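Gretalix recalls hand-held gripper tools after finger tip fault

Gellham, December – Gretalix is recalling 801 of its Clukeo hand-held gripper tools after a fault was found in the fingers. Owners should stop using the tool for any lifting work until the fingers have been checked.

The fault affects the screws that hold the finger blocks in place. On some tools the screws were not tightened fully at our Gellham works. The finger can then shift under load, and the jaws may not meet squarely when closed. An item held near the tips can slip out without warning.

We have received 27 reports of dropped items. In 2 cases the user had a bruised foot. We know of no more serious injuries.

The problem first came to light at our Bittencourt test site, where a gripper dropped a metal part during a routine lifting trial. Staff checked the other tools on site and found 4 more with loose fingers. Sales were stopped the same afternoon.

What owners should do

Take the tool out of use and open the jaws wide over a clear, flat surface. Keep your hands away from the gap between the fingers. Look at both finger tips for chips or wear, then press each finger lightly from the side with a pencil or similar. If either finger moves, or if a tip is damaged, do not use the tool again.

Do not try to tighten the screws yourself. They need to be set with a torque driver, and overtightening can crack the finger block.

Tools with no movement and no damage should still be sent in. Gretalix will refit the fingers free of charge and pay for postage both ways. Repairs are being done at Gellham and should take two weeks. Owners who would like a refund instead can ask for one through the shop where the tool was bought.

Fixed grippers sold for use on robot arms have a different finger mount and are not part of this recall.

Gretalix is sorry for the trouble this has caused. The finger screws are now checked twice before a tool leaves the works.

ENDS

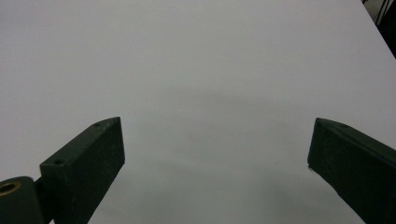 Hand-held gripper with its jaws open over a white tabletop. Photo: Gretalix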